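Gradent Momholm Two-Arm Sorting Cell
Product no. 2709

The Momholm is a tabletop work cell for handling small, light items with two arms sharing one work area. It is intended for laboratories, training centers and recycling programs that need a compact station for trials before committing to a larger line.

Demonstrations at the Hirano showroom

Gradent invites prospective customers to see the Momholm in operation during the July open house at its Hirano showroom. Each session is led by Kohei Imai of the applications team and lasts one hour. Visitors are shown the start-up procedure, a handling task carried out by both arms, and the steps for changing a gripper. Groups are limited to 8 persons. Closed shoes are required in the demonstration area.

Customers may bring their own sample items, provided that these are clean, empty and free of sharp edges. Samples should be announced at the time of booking so that the task can be prepared.

Supply and service

The cell is supplied with both arms mounted and cabled. Service inspection is due every 2000 operating hours. The Vilano control package is ordered separately under part no. 747 and includes one day of operator training.

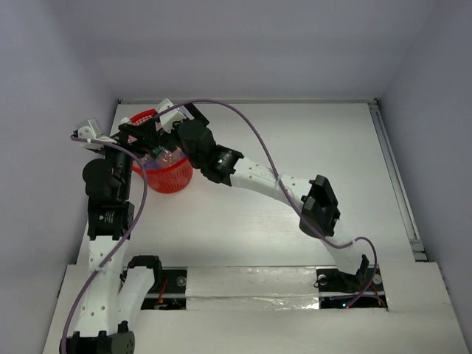
Momholm cell at work: both grippers over the red basket, with a clear plastic bottle inside.

Booking

Requests for a demonstration should be addressed to Marisol Cisneros, Customer Visits, and should state the preferred session (10:00 a.m. or 2:00 p.m.), the number of visitors and the type of items to be handled. Written quotations are available on request after the visit.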